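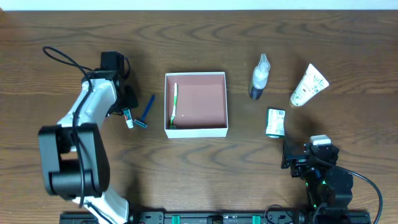

Photo: Odthorpe household pages

Posted 14 May 2021

Packing a toiletry box before a trip (or for the guest room, same thing)

I used to be a washbag person. I had a lovely quilted one with a zipper and a hanging hook, and every time I opened it the razor had come out of its pocket and the toothpaste had left a smear on something. Now I use a plain open box for the sorting stage, and I've been a much calmer packer ever since. I do one for trips, one for the guest room when family is coming, and one that lives in the bathroom closet for the mornings when somebody wanders out asking if we've got a spare toothbrush.

Mine is a white cardboard box with a pinky-brown inside, nothing fancy. A shoebox does the job, and so does the bottom half of a gift box. You want sides low enough to see over and a floor big enough that things can lie flat. I like a colored inside because a white cap on a white bottom just disappears (I once bought three travel toothpastes in a row that way).

Set up on a table first

Clear a bit of table and put every small thing next to the box before anything goes in. I know it feels like an extra step, but when the toothpaste and the razor are both sitting there on the wood I can see right away that I've forgotten the floss. If you pack straight out of the bathroom cabinet you end up walking back and forth, and by the fourth trip you've started cleaning the cabinet instead. Ask me how I know!

My table is wood, so I wipe off anything drippy before it goes down. Old shampoo rings are a pain to get out of a finish. If I've got a real leaker I put a folded washcloth under it.

Long things first, along the wall

My toothbrush always goes in first, against the left side, bristles pointing away from me. Long skinny things will roll all over an open box if you let them, and the side wall gives them something to rest on. After that come the tubes, in the same direction as the brush. Once you've got a little row going, the rest of the floor is still free for the bulky stuff, and you'd be surprised how much fits. 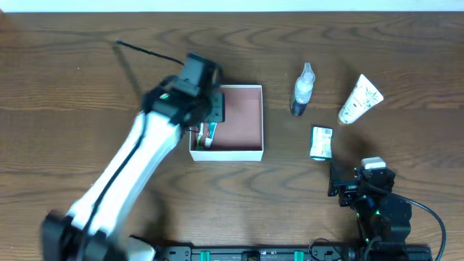 Tubes lined up along the side, spray bottle still waiting its turn.

Spray bottles get to stand outside the box until the very end. They're tall, they tip, and the trigger catches on everything. For a trip I wrap a small rubber band behind the trigger so it can't be squeezed by accident, then tuck the bottle in a sandwich bag, and only then does it go in with the others. For the guest room I don't bother putting it in the box at all, I just stand it on the dresser.

About razors

Disposable razors need a cover. Most of the ones I buy come with a little plastic guard that I lose within a day, so I cut a piece off a drinking straw, slit it down the side and push it over the blade. A binder clip works too, if it's wide enough. Whatever you use, put the razor in with the handle toward you. I've reached in blade-first exactly once, at Ó Flaithearta (that's the bed and breakfast we go to every June, the house was built in 1951 and so was the bathroom light), and I was hunting for a bandage for the next half hour.

Toothpaste

Squeeze the air out before you close the cap, especially if you're flying. Then give the cap a wipe and one more turn than you think it needs. If a tube is nearly done, leave it home for whoever's staying behind and take the new one – you won't enjoy rolling up the last of it over a strange sink.

I get my travel tubes at Wunader, which has a bin of them by the register, and I pick up 5 at a time when they're on sale. They keep fine in a drawer.

What I keep in the guest box

Toothbrush, still in its wrapper if I've got one
Small toothpaste
Disposable razor, covered
Floss
2 hair ties
A bar of soap in wax paper
Cotton swabs in an old mint tin

Add a sewing kit if you like. Mine has had the same one in it for years and the only person who's ever used it is me.

Unpacking

When we get home from Drododport the box goes straight back on the table and everything comes out again. Anything damp gets left out to air overnight, and the cardboard gets a look too. If the bottom has gone soft I recycle it and start over with another one. A sheet of parchment paper cut to fit will stretch the life of a box quite a bit, and you can swap it out in 30 seconds.

Next up I'm doing the drawer under the sink, which has been waiting since before Christmas. If you've got a good way to store half-used sunscreen, please put it in the comments, I have almost a shelf of it.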